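Reltville Shared Workshop – Course Handout, Unit 10
Building a Small Kitchen Arm: Rehearsing the Reach in Simulation
Instructor: Narendra Dhillon

Participants should arrive at this unit with the Fivby gripper assembled and the wrist camera mount printed. Wiring of the wrist joint was covered in October and will not be repeated.

Before any arm is powered at the bench, its owner must run the reach exercise in the simulated kitchen. Load the counter layout, start from the default wrist view, and bring the gripper toward the cup with both fingers open. Keep the approach slow. Stop and record the joint angles before closing the fingers.

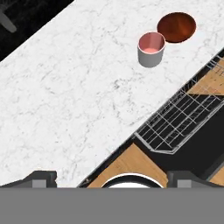

Figure 1. Simulated wrist view with the gripper open. The gray cup stands very close to the brown dish; the wire rack is at right, below the counter.

Two points require attention. The gap between cup and dish is narrow, and a finger lowered on that side may strike the dish first – choose the grasp angle accordingly. The rack must also be entered as an obstacle in the planner, including its outer side.

Each participant will complete 16 trial reaches and save the log under his or her own name. Logs longer than 3,100 lines should be split before submission to Stuart Bloxham.

Reading: Beltolberg bench notes, section on grasp angles.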